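Teaching by hand: how Dulberg's operators pass a task to a machine

Inside a workshop where the patience of the teacher matters as much as the arm

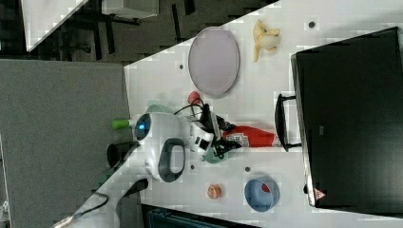

The gripper at one end of a red bag, with a pale purple tray and a blue bowl on the same table.

At the Dulberg laboratory, the working day is measured in demonstrations. An operator sits down, takes the controls and moves an object from one place to another by means of a robot arm. The movement is recorded and the table is set again. By the end of a session an operator will often have completed 200 such recordings, each of them lasting less than half a minute.

The laboratory was set up to study how a machine might be shown a household task instead of being programmed for it. Its present project, known as Larkeveck, concerns the handling of ordinary goods: packets, bowls, small toys and the other items that gather on a kitchen surface. The project is in its second year and employs 28 people, of whom 20 spend most of their time at the tables.

Kavinda Bhattacharjee, who leads the demonstration team, came to the work from the training of crane drivers. He sees a close link between the two. "A new driver watches the hook," he says. "An experienced one watches the load. We ask our operators to make the same change, and for most of them it takes a few weeks."

Two methods are in use. In the first, the operator holds the arm itself and guides it through the movement, feeling its weight and the resistance of whatever it touches. In the second, the operator stands apart and works a pair of hand controls. The first is easier to learn and gives smooth paths. The second is slower, but it keeps the operator's own hands and sleeves out of the recordings, and it is now the usual choice for longer tasks.

Bags are regarded as among the harder objects. A bowl keeps its shape when it is gripped and can be lifted by the rim with little thought. A bag may fold, slide or turn as the fingers close on it, and its contents may shift to one end. Operators are taught to approach slowly, to settle the fingers before lifting and to accept a second attempt where the first grip is poor. These second attempts are kept. In the early months of the project they were deleted, and the trained system proved unable to recover from even a small slip. The rule was changed in June and has not been altered since.

The arrangement of the table receives equal attention. A robot that has only practised on a clear surface tends to do badly on a crowded one, and so items that have no part in the task are left within reach of the arm. Dishes are moved a little between recordings. A soft toy may lie beside a tray for one set of demonstrations and be gone for the next. A colleague from the Drurmont site, where a sister team works on laundry, keeps the written plan that decides which items appear together.

The laboratory also gives thought to the people who do the demonstrating. Remote operation is tiring in a way that newcomers seldom expect. The hands move very little, while the eyes must judge depth and distance without pause. Sessions are limited to 25 minutes, after which the operator leaves the controls and checks recordings made by someone else. Recordings with long hesitations are marked, and the reviewer writes a short note on where the hesitation began.

Mr Bhattacharjee considers this checking to be the most useful part of an operator's training. "People are often surprised by their own habits," he says. "One will always come in from the left. Another lifts everything much too high. The machine will copy both of them faithfully." Where a habit is harmless it is allowed to stand, as some variety between operators is thought to help. Where it is likely to knock over a neighbouring object, the operator is asked to repeat the set.

Progress has been uneven. The system trained on Larkeveck recordings now places bowls and trays with few errors, and it can pick up most firm packets. Its work with soft packaging remains less dependable, above all when a bag lies close to something tall and the gripper has little room to turn. Longer tasks, in which several objects must be dealt with in a fixed order, are still carried out chiefly under human control.

A partner workshop in Katayama will receive a copy of the recordings later in the project. Its team uses a different arm with a shorter reach, and the two groups wish to learn how much of one machine's teaching can be passed to another. Staff at Dulberg have begun to prepare the written guidance that will go with them – a plain handbook covering seating, the height of the controls, the setting of the table and the correct way to end a demonstration, with the fingers open and the arm drawn back.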